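Minutes, equipment review meeting, Monday, January 27, 2020
Held in the back office at Zademau, right after lunch

I'm taking these again, so you get them the way I write them. If you want the dry kind, somebody else has to pick up the pen next month. Everyone on the review list was in the room except Vinzenz Nägeli, who called in from the Hofstetter site and could hear us fine once we moved the phone off the radiator.

1. Last month's minutes

Accepted, with one fix. I had written that the Vurness trial would be "paid by Ovden." It isn't. Ovden is lending us the kit and we pay for freight both ways. Sorry about that, I was writing fast and people were talking over each other.

2. What we're deciding

For those who missed the last one: we're reviewing Vurness, the bin-picking package that Ovden sells. It's a software license, a camera setup, a gripper with swappable fingers and a support contract. You bring your own arm. The idea is to use it in the mixed returns room, where items come back in no order at all and somebody has to take them out of a bin one at a time, scan them and put them in the right tote. We have until the end of February to say yes, no, or "extend the trial," and an extension costs us another month of the support fee.

I asked if anybody had already made up their mind, so we could all save an hour. Two hands went up, one for each side, so we kept going.

3. Trial results so far

Vinzenz went first because he's been running the thing. The trial has now done 463 picks that he's willing to put his name to. He threw out everything from the first two days, when the calibration was off, and I think that's fair, although it did get some grumbling. (The grumbling was that a customer wouldn't get to throw out two days. Noted!)

He sorts the misses into three piles. One is where the software picks a bad grasp point. Another is where the grasp point is fine but the item slips. The last is where it just sits there and thinks, and then asks for help. The first pile has been shrinking since Ovden sent the January update. The second hasn't moved at all. The third bugs the floor staff the most, even though it's the smallest, because a stopped machine makes everybody stop and look.

There was a long back-and-forth about speed. Ovden's sheet promises 400 picks an hour. Vinzenz has never seen it and doesn't expect to with our stuff. His best clean hour was 300, and that was with boxed goods, all nearly the same size. I said I could live with 300. Purchasing said they could live with it too, but at a different price, and they'll take that up with Ovden directly.
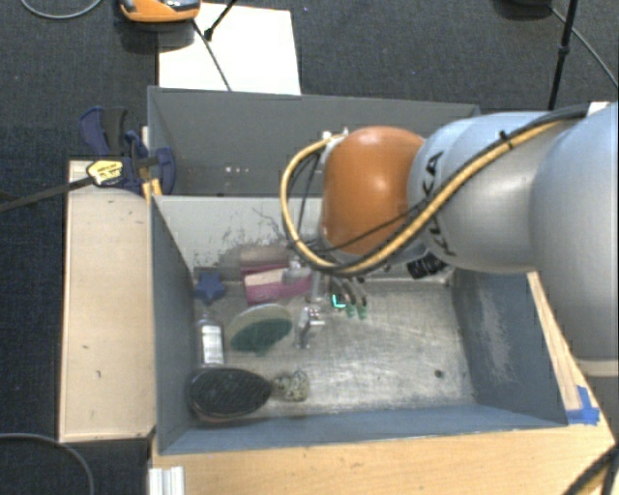
The gripper took up the biggest part of the meeting, and I'm glad it did, because it's the piece we'd be touching every day. Vurness ships with a few kinds of fingers and you change them by hand with a hex key. People had a lot to say about how the fingers behave down in the bin, with a bottle, a star-shaped thing and what looks like a big black brush all crowded over on the left and bare metal on the other side. Dana from the returns room wanted to know what happens when everything ends up against one wall like that. Vinzenz said it's the layout he worries about most. An item in the open gives the fingers room to get down on both sides, and an item next to the wall doesn't. Slender fingers help, and he'd pick them over the thick ones any day, but they don't fix it. Ovden has a "nudge" routine that is supposed to drag an item out toward the middle before grabbing it. It's in the manual, it's on the price list, and it isn't turned on in our trial license. I have an action item to ask why not.

Dana also brought up the soft finger tips. She likes them, she thinks they're kind to packaging, and she wants to know how long they last. The manual just says "replace as needed," and we all had a little laugh at that. Vinzenz will start a wear log. We agreed to count a tip as worn when he'd be embarrassed to show it to a visitor, until somebody comes up with a better rule.

4. Bottles and shiny things

This was meant to be part of item 3, but it ran so long I'm giving it a number of its own.

Clear plastic is hard for the camera. We knew that going in. What we didn't know is how much a label helps. Vinzenz tried the same kind of bottle with and without one, and with the label facing up the software finds it nearly every time. Peel the label off and it's a coin flip. Most of our returned bottles come back with their labels on, so maybe this matters less than we feared, but I'd like it tested with the label turned down before I relax.

The other trouble is glare from the bin floor. Bare metal throws the light back, and the more scratched it gets, the stranger the reflections are. The suggestion was a matte liner. Ovden sells one (of course they do). Facilities thinks we can cut one from rubber matting for next to nothing. We'll try the homemade one first. If it shifts around when the gripper bumps it, we'll buy theirs.

5. Setup and cabling

Short item, but I have opinions. Vurness adds its own cables to whatever your arm already carries, and Ovden's installation guide gives this exactly one paragraph. It needs more. You have to leave enough slack at the wrist for the last joint to turn all the way, and not so much that the loop catches on the bin edge. Vinzenz spent most of a morning getting it to a place he liked. He's promised to write it up with measurements so the next person doesn't have to start from zero.

Safety asked for the second bin to be fixed to the first one so they can't creep apart during a shift. Clamps are okay for the trial. For the real thing they want something bolted, and they want to see a drawing before anybody drills a hole. I said yes to that on everyone's behalf and no one objected, so it's decided.

Tape also came up. Safety doesn't want tape holding anything that matters once we're past the trial. Tape as padding or as a marker is fine.

6. Support

I called the Ovden help line three times this month, partly because I had real questions and partly to see how they'd do. First call, great, answered on the spot by someone who knew the product cold. Second call, I waited forever and then got asked to send an email. Third call, they phoned me back the same afternoon and stayed on with me until the log files went through. So that's a mixed bag, but the people are nice and they don't talk down to you -- I can't say the same of the last vendor we tried.

What I didn't like is that software updates go in overnight unless you tell them not to. The January one made things better, sure, but we came in to a changed screen and nobody on the early shift had been warned. We want updates on request only. Purchasing will get it into the contract wording.

7. Money

Purchasing has the quote and walked us through it. I'm leaving the prices out of these minutes because they get forwarded all over the place. Come and see me if you need them. The quote covers six stations. We only asked for two. Ovden says the price per station drops a lot at six, and it does, but we don't have the arms for six, or the floor space, and I don't want to buy licenses to keep in a drawer. Purchasing will ask for a two-station quote with an option to add the rest later at the same rate.

Dana asked if we could keep the trial gripper if we buy. Good question, no one had thought of it! Added to the list for Ovden.

8. Where people stand

We went around the table. No vote today, only leanings. Returns is for it, if the nudge routine turns out to be any good. Facilities is for it. Safety is neutral until they see the drawing. Purchasing is against it at the quoted price and for it at a price they wouldn't tell me. Vinzenz says extend the trial by a month and run it on nothing but the awkward items, since the easy ones have told us all they're going to. I lean his way, though I'd hate to pay the support fee again if Ovden can be talked into waiving it.

9. Action items

Me: ask Ovden about the nudge routine, and whether they'd waive the fee if we extend.
Vinzenz: tip wear log, cable write-up, bottle test with the label turned down.
Facilities: cut and fit a matte liner.
Safety: send over the rules for bolting the bins together. Facilities does the drawing.
Purchasing: two-station quote, update wording, and whether we keep the gripper.
Dana: pull a crate of the worst returns she can find and get it to the Hofstetter site -- the uglier the better.

10. Any other business

The projector in the back office is still pink on one side. Facilities knows.

Next meeting is in February, same room, date to follow once Purchasing hears back on the quote. Send me corrections by email, please, and not on sticky notes. I lost one last time and it was the one about who pays.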